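Home Forums Bedrooms and Closets Clothes pile on the bed, where does it all go

Clothes pile on the bed, where does it all go
Started by kbarbieri, 13 replies, 334 views

kbarbieri
Posted May 24, 2021
We have one bedroom with a built-in wardrobe along the wall next to the bed. It is a decent size, tall doors at the bottom and short ones up top. The problem is the winter stuff. Every year I take it all out, put it on the bed to sort, and then I have to sleep there that night and it goes back in the same way it came out.

I want to do it properly this time. It is mostly fleece, fuzzy things and dark clothes that all look alike once they are in a heap. Also a couple of blankets and more pillows than two people need. 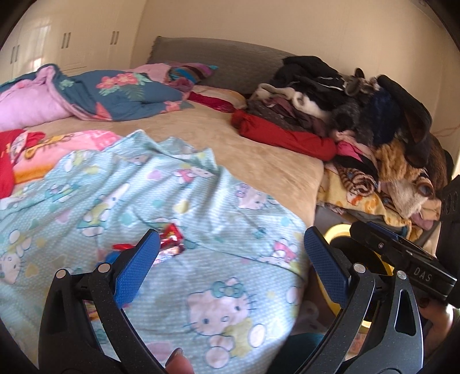

My plan was three piles. Keep out, store until October, give away. My sister-in-law Pierina says three piles is too many for one bed and I should do one type of clothing at a time. I would like to hear what other people do before I spend a whole day on it.

Katia Barbieri

oldpinehouse
Reply
Your sister-in-law is right. Do one type at a time. Anything fuzzy or fleecy first, because that is what takes up the room. Once that is bagged the rest will look like half as much.

Clear the bedding off too. If the quilt and the pillows are up there with the clothes you lose a good part of the bed.

marlow_t
Reply
I don't agree with one type at a time. You end up going back into the wardrobe over and over. Take everything out once, wipe the shelves, and sort the whole lot. It is a long afternoon but it is one afternoon.

I do agree about the bedding. Fold it and put it on a chair.

kbarbieri
Reply
No chair in that room. The quilt can go to one side of the bed, it folds over on itself and doesn't need much space. I like to keep the plush blanket on because it saves the mattress from zippers.

oldpinehouse
Reply
Then work from the other side and leave the quilt where it is. Just don't let the two meet in the middle.

stitchandstore
Reply
Vacuum bags. I bought the Tamero ones, the large size, and put all our sweaters and two coats in the top cupboards. They have held up for two winters.

Two things to know. Fleece comes back fine after a day on a hanger. Anything with a long pile or a furry collar does not come back so well, so I would hang those or put them loose in a cotton bag.

marlow_t
Reply
I had the Tamero bags and two of them leaked air by spring. I went over to Gurkar boxes, the low ones with a zip top. They take up more room but they stack, and I can see what is in them.

stitchandstore
Reply
Did you wipe the seal before closing? Mine leaked once and it was lint in the track. I have had no trouble after that.

marlow_t
Reply
I wiped it. Maybe I had a bad pack. I still prefer the boxes.

pparisi_home
Reply
Pierina here, the sister-in-law. I made an account so I could be quoted correctly. What I said was three piles is too many if there are other things on the bed as well. There is also the matter of the snacks and candy.

Katia keeps snacks and candy in the bedroom, and every time we sort anything the tub ends up on the bed with us. Pick a place for it first.

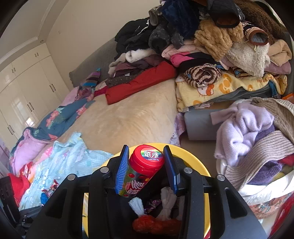 Small packets slide into the folds of the blankets and you find them in October. I have pulled a candy wrapper out of a coat sleeve. Put the tub in the kitchen, do the clothes, and bring it back when you are done.

kbarbieri
Reply
All right, the tub can go to the kitchen. It is for the kids when they come over and I like it near me, but I can live without it for a day.

I have been reading about the Gurkar boxes. Will they fit behind the upper doors? Mine are a good bit shorter than the lower ones.

marlow_t
Reply
Measure the opening, and measure it with the door open, because the hinges take some of the width. Mine go in sideways with the zip facing out. If yours are too shallow for that, look at the soft cases from Trastetti. They give a little when you push them in.

greta_on_third
Reply
I would question storing so much. I used to keep everything and rotate it twice a year. Then I gave away whatever I had not worn that winter and now there is nothing to rotate. All of it stays on the rail, winter and summer.

Dark clothes are the worst for this. I had four black cardigans and wore one.

oldpinehouse
Reply
That works if you have mild winters. Where I am you need the heavy things, and you need spares for when one set is in the wash.

kbarbieri
Reply
Thanks everyone. I am going to start with the fleece and the furry pieces as oldpinehouse said, but take them all out in one go. Long pile on hangers, the rest in bags or boxes once I have measured. Quilt stays on its own side of the bed.

Pierina is coming over to help with the give away pile – she is better at it than I am. If anyone has used the Trastetti cases for blankets, please say how many fit in one.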